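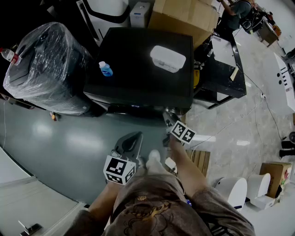
A white plastic storage box with its lid, on a black table.

Storage box (household)

A storage box is a container with a lid, sold empty and meant for keeping things in at home. I'd include the plastic sort, the cardboard sort and the fabric sort with a stiff base, and I'd leave out toolboxes, lunch boxes and anything with a drawer in it. People argue about baskets. I leave those out too, mostly because they have no lid and I had to draw the line somewhere when I started this entry (it used to be half a paragraph under "Cupboards", and I got carried away).

Names

Most people I know say "storage box", or just "box". "Tub" is common for the plastic ones, and "crate" for anything with handles cut through the sides. Shops like "organiser", though I've always taken that to mean something with compartments. My gran called every one of them a biscuit tin, whatever it was made of, and kept no biscuits in any of them.

Materials

Plastic is what most of us have. Clear plastic lets you see what you've got without opening it, and it looks messy on a shelf for exactly the same reason. White or coloured plastic hides the muddle, so you end up labelling it. Cheap clear boxes can go brittle if they're kept somewhere freezing, and I've lost more than one to a shed winter – the corner goes first, then the whole side when you pick it up.

Cardboard is lovely and light and fine for papers, photos and hats. Keep it off a concrete floor. Damp comes up through the bottom and you won't know until you lift it and everything stays where it was.

Fabric boxes fold flat when they're empty, so they suit people who move house a lot. They sag if you stack them, and cats get in.

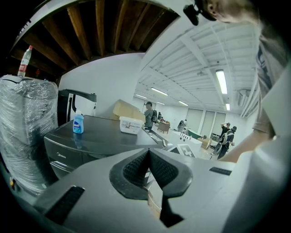
Lids are where the money goes, if you ask me. A lid that simply rests on top is fine for a wardrobe shelf. For a loft or a garage you want one that clips, with the clips moulded separately from the lid so that a broken one can be swapped. The old Rader boxes did this beautifully and you could buy a bag of spare clips for next to nothing. Feltel went the other way with a hinged lid in two halves that fold into each other, and they're a joy to open and a pain to stack anything heavy on, as the middle dips. I still have a Vedero with a rubber seal round the rim, bought for camping, and it now holds the Christmas lights.

Sizes

Sizes are given in litres, and this is no help at all to anyone trying to work out whether a box will go under a bed. Take a tape measure to the shop. A 12 litre box suits shoes, cables or craft bits, and a 50 litre one will swallow a winter duvet if you kneel on it. Don't fill the big one with books. You'll never get it up a ladder, and the handles aren't made for it.

Watch out for tapered sides as well. Boxes are made narrower at the bottom so the empties will sit inside one another in a lorry, and you pay for it with a gap all the way down between each pair on the shelf. Straight-sided ones do exist – Usman's did, last time I looked – but the empties take up as much room as the full ones.

Stacking

Heaviest at the bottom, obviously. Stick to one make in a stack if you can, because the rims are shaped to sit in their own lids and slide about on anyone else's. My own limit is shoulder height. I had a taller stack in the spare room for seven years without trouble and then one March it came down on the ironing board, so make of that what you like.

Labels

Put the label on the short end, never the lid, or it disappears the moment another box goes on top. Masking tape and a thick pen will do. Roya Shirazi, who looks after the "Wardrobes" entry, writes hers on luggage tags tied to the handles, and I've copied her for the loft as the tape kept peeling in summer.

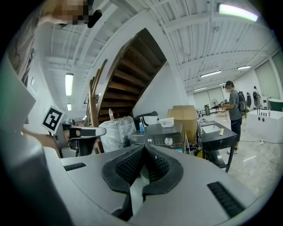 Can you wash a storage box in the dishwasher?
I'd keep most of them out of it, as thin plastic can warp in the heat and then the lid never fits again. Warm water, washing-up liquid and a soft cloth will shift nearly anything. Leave it open until it's properly dry.

Smells

Old boxes pick up a smell, a bit like a swimming bag. Bicarbonate of soda in a saucer, lid on, left for a few days, usually sees to it. If the box has held paint or bulbs I'd give up and use it in the garden.

Getting rid of them

Charity shops will sometimes take a good one with its lid, though ring first. Cracked boxes are often made of a plastic that the kerbside collection won't touch, so look for the mark on the base and check with your council. A box without a lid makes a decent seed tray holder. A lid without a box makes a boot tray, and I've got two by the back door.

Filed under: Home storage | Containers | Around the house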